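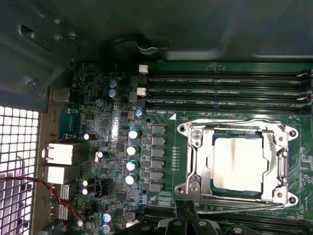

Wrist camera view at the socket stop, lever closed, memory slots still empty.

Seating memory with a hobby arm: read this before you try it

Plenty of write-ups make this look easy. I have my doubts about most of them, so these steps are slow on purpose. The arm is a Drelard kit on the shared bench, and the motion scripts are from the Cotlow package.

1. Unplug the server and clamp the chassis down. The Cotlow manual says its own weight will hold it. Mine slid.

2. Tie loose cables back. A twisted pair crossing the board will catch a finger sooner or later.

3. Jog to a stop over the CPU socket and save it. Don't trust the auto-find routine. I ran it 25 times and it picked the wrong corner often enough that I turned it off.

4. Read the slot labels through the camera. DIMM4 CPU1 and DIMM6 CPU1 are printed right on the board, and I type them in by hand.

5. Cap the speed at 15 percent. The default is 70, which I can't explain.

6. Open the latches yourself. Yes, there is a script for it. No, I wouldn't.

7. Lower the module until it touches, then stop and look. If it's crooked, back out and redo step 3.

8. Press. Some 66 newtons did it on my scrap board. Start lower on yours.

Khumalo pads on the fingers are supposed to help with grip. I saw no difference.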